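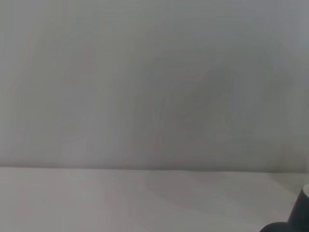
Dicas de bancada para o clube de robótica

Quem acompanha o clube Borkulitz há mais tempo sabe que a nossa bancada é também meio cozinha. O projeto deste semestre, que os alunos batizaram de Rind, consiste em fazer um braço servir uma bebida a partir de uma jarra com torneira, e isso obriga-nos a pensar em coisas de que os manuais de programação nunca falam: panos, pingos, canecas, torneiras que apertam demais. Fui juntando estas dicas ao longo dos treinos e resolvi arrumá-las nesta página, para quem chega agora e também para os pais que me perguntam como podem montar algo parecido em casa.

Limpar a mesa antes de ligar seja o que for

Passem um pano de microfibra ligeiramente húmido e depois outro seco. Nada de produtos com cera! Uma mesa encerada fica bonita para as visitas, mas as canecas deslizam ao menor toque e lá se vai a posição que tanto custou a acertar. Se houver manchas de marcador, um pouco de álcool num algodão costuma chegar, sempre com a janela aberta.

Fundo liso, vida mais fácil

Encostem a mesa a uma parede clara e sem cartazes. A turma Bermont, a dos mais novos, passou duas tardes a tentar perceber por que razão o programa confundia um calendário com uma caneca, e bastou tirar o calendário da parede. Em casa, um lençol branco bem esticado faz o mesmo serviço (passem-no a ferro, que as rugas também enganam).

Encher a jarra com juízo

Para os treinos usamos só água, e nunca até cima. Uma jarra muito cheia pesa, é chata de mudar de sítio e, se houver acidente, dá o dobro do trabalho com a esfregona. Encham-na no lava-loiça, sequem bem o fundo e só depois a pousem no suporte. A madeira molhada mancha e, com o tempo, incha - já perdemos um suporte assim e foi uma tristeza.

A torneira primeiro com a mão

Antes de pôr o braço a trabalhar, peçam a cada aluno que accione a alavanca com um dedo, devagarinho. É a melhor forma de perceberem onde é preciso tocar e quanta força faz falta. Depois ponham a caneca com a boca por baixo da saída e marquem o lugar dela com um bocadinho de fita de papel, que sai sem deixar cola. No programa, comecem com o movimento mais lento que tiverem, com a pinça a chegar de lado e a ponta de um dos dedos a tocar na alavanca

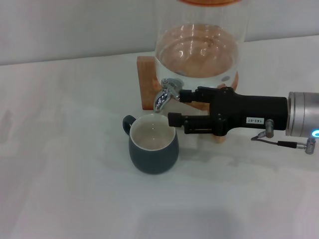

e só aumentem a velocidade quando o gesto sair igual várias vezes seguidas. Os alunos querem sempre saltar esta parte, coitados, e eu compreendo-os, mas a pressa costuma acabar em mesa molhada.

Cabos e água

Deixem sempre um pano dobrado à mão e combinem quem carrega no botão de paragem se alguma coisa correr mal. As fichas e extensões ficam fora da mesa e nunca no chão por baixo dela, que é para onde a água vai.

No fim do treino

Esvaziem a jarra, abram a torneira e deixem-na escorrer de boca para baixo sobre um pano. Uma vez por mês, desmontem a torneira e deixem-na de molho em água morna com um pouco de vinagre, para tirar o calcário, passando-a depois muito bem por água limpa. Guardamos as peças pequenas numa caixa da Revik com tampa, e a anilha de borracha vai sempre num saquinho à parte, com o nome do projeto escrito por fora.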